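I'm writing this at the kitchen table in Cladton with my leg up on two cushions and the good teapot within reach, and I've finally got round to telling you about the knee. Several of you asked after the last post, which was kind, and I'm sorry it has taken me until March to answer.

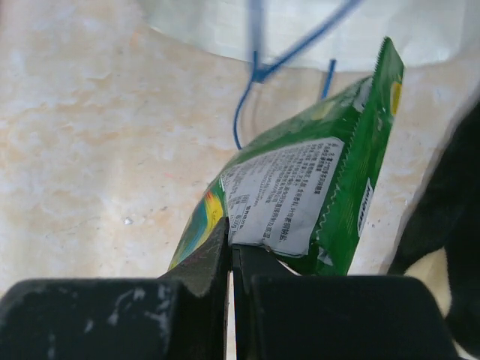
*5 min read*

The short version is that the knee has been done, I am home, and I can get to the bathroom and back without saying anything rude. The long version starts with my falling off a stile years ago and ignoring it, as you do, until going downstairs had become a sideways business and I was planning my whole day around where I could sit down.

I'd been on the list at the Mahrous for 31 weeks when the letter came. I had rather got used to waiting by then (I'd stopped jumping when the phone rang), so of course it arrived the very morning I'd decided to repaint the back bedroom. The bedroom is still half green, if anybody fancies a weekend by the sea with a roller.

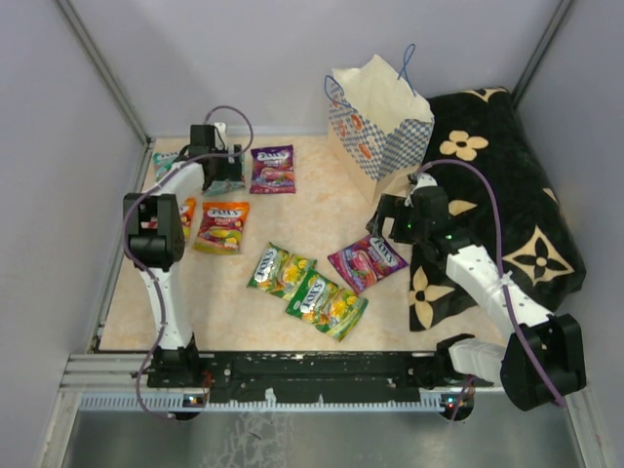 ## The joint class

Before they'll have you in, you go along to what they call joint class. There were 40 chairs set out and nearly every one taken, all of us lowering ourselves down with the same little groan. A physiotherapist showed us how to use crutches on stairs - good leg up first, bad leg down first - and I've been muttering it to myself ever since.

She also told us to practise the exercises beforehand, so the leg would know what was expected of it. I did them most evenings in front of the television, and I'm very glad I did, even if I skipped a few when the snooker was on.
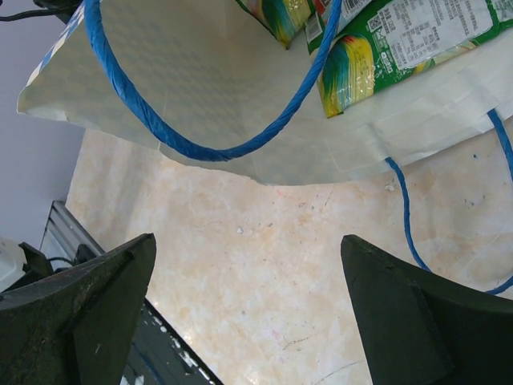
The other thing I took from that afternoon was to sort the house out early. I moved the kettle nearer the fridge, rolled up the hall rug, and borrowed a raised chair from a neighbour on Gramevlow Road. I filled the freezer with soup as well, far too much of it leek and potato, and I can't say I'm looking forward to the next tub.

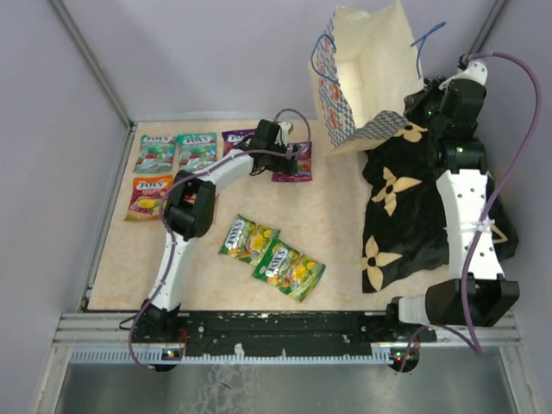 ## The day itself, and since

I was told to be there for 7 am and went down before lunch. I had a spinal and something to make me drowsy, and what I remember best is a very nice warm blanket and somebody's radio. They had me standing by teatime! I took 5 steps to the chair and felt as though I'd crossed the Channel.

The first fortnight at home was harder than I'd let myself expect. Nights were the worst of it, and I got through a great many crosswords at three in the morning with a bag of peas on my knee. The swelling comes and goes even now, and the bend is slow, but I'm down to one crutch and I walked to the Hiltine café and back yesterday, with a long sit and a cheese scone in between.

I see the physio again next week, and I'll let you know what she makes of the bend. If you're waiting for yours, do write and ask me anything you like, I've plenty of time to answer.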